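Uvville's coffee swap is back, and it's bigger

The coffee swap at the Nisness branch library returns this February, and if last year is anything to go by, you'll want to get there early. Neighbors brought in 500 bags of beans, tea and cocoa last winter, traded them across the reading room tables and went home with something they'd never tried before. What a great way to spend a gray afternoon!

The idea is simple. Bring a sealed bag of anything you'd drink hot, pick up a paper token at the door, and trade the token for a bag somebody else brought. This year 44 households have already signed up, and Plalov Roasters is grinding beans for free at the back counter (bring your own filter size, they can match it).

There's a new tea corner too, run by the folks from Rotich Street Gardens, with dried mint and lemon balm from last summer's beds. The mint is wonderful — strong enough to smell from the hallway.

Doors open at 2 p.m. and trading runs until 4. Bags need to be unopened and labeled with what's inside and when it was packed. Leftovers go to the Uvville food pantry the same evening. Parking is free in the lot behind the library, and the side entrance has a ramp.

Silver foil, creases and all.

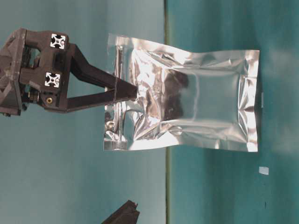
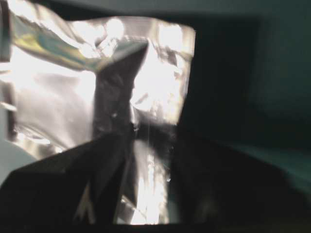
By the Uvville Neighbor news desk

Sign-up sheets are at the front desk of the Nisness branch. Walk-ins are welcome as long as there are tokens left, and kids can trade cocoa at their own table.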